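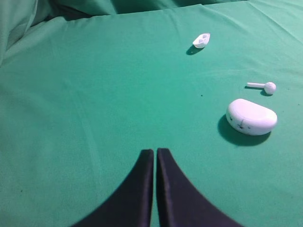 Stormwater and Creek Restoration, Godden Basin
Progress report to the Stisport Fund, period ending February

Work done

Plerkix crews cleared 814 tons of silt and debris from the lower creek during the period. Most of it came from the stretch between the rail culvert and the Godden footbridge, where the channel had narrowed the most. The material was tested, found suitable for landfill cover and hauled off under the existing contract.

Bank planting started on the east side. More than 200 willow and dogwood stakes are in the ground. The west side will follow once the access track is firm enough for the small excavator.

Two trash booms were installed upstream of the culvert. They are emptied every Friday, and after heavy rain as needed.

Delays

The Głowacki pump station is behind schedule. The replacement valves arrived with the wrong flange pattern and had to go back. The supplier is covering the return freight – the lost time is ours. We now expect to be two weeks late on that item. The old pumps remain in service.

Budget

Dredging came in slightly under the estimate and hauling slightly over. We ask to move the dredging balance to hauling. The total grant amount does not change.

Next period

Finish the west bank planting. Fit the valves and test the pump station under load. Resurvey the channel bed from the rail culvert down and send the cross sections with the next report. The county has asked for a copy of the survey as well – we will send both sets together.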